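Vommont Flisesside Work Table, Review
Posted April 5, 2021 by Dinesh Weerasinghe

The Flisesside is the plain one in Vommont's range: a large rectangular top, no drawers, no lip, four legs. I bought it for folding and sorting clothes and have used it for that almost every day since June. Before it I had a Gough folding table, which bowed in the middle and is now in the shed.

Assembly took two hours. The leg bolts are all one size, but the supplied wrench is too short to get good torque in the corners, so I used my own. One leveling foot had a damaged thread. Vommont sent a replacement in 11 days.

Surface. The finish is matte and sits between gray and beige. It does not throw glare under a ceiling light, and both dark and bright fabric stand out well against it. Friction is the main point for this job. Cotton shirts stay put while a sleeve is turned in, and they still slide when pushed with a flat hand. Slick polyester moves more than I would like.
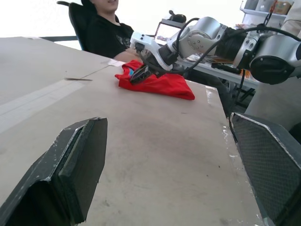 Size. The depth is enough to fold an adult shirt at the far side and keep the near side clear for the next piece. On the Gough I had to stack as I went, and the stack was always in the way. The cost is reach: from a seated position the far edge is a stretch, and I end up standing for most of a load.

Stability. Rated load is 600 pounds, which I have not tested and do not need. Side-to-side movement is small once the bolts are retightened — do this after the first week. Front-to-back it is solid.

Cleaning. A damp cloth takes off lint and detergent marks. Pencil needs a little soap. Dye from new red cotton left no stain on mine, though Nimal Talukder, who has the same top in his Numthorpe workshop, reports a faint ring from a wet indigo apron.

Price was 721 dollars with delivery, high for a table without storage. I would buy it again for the surface and the depth. If you fold sitting down, get the narrower version.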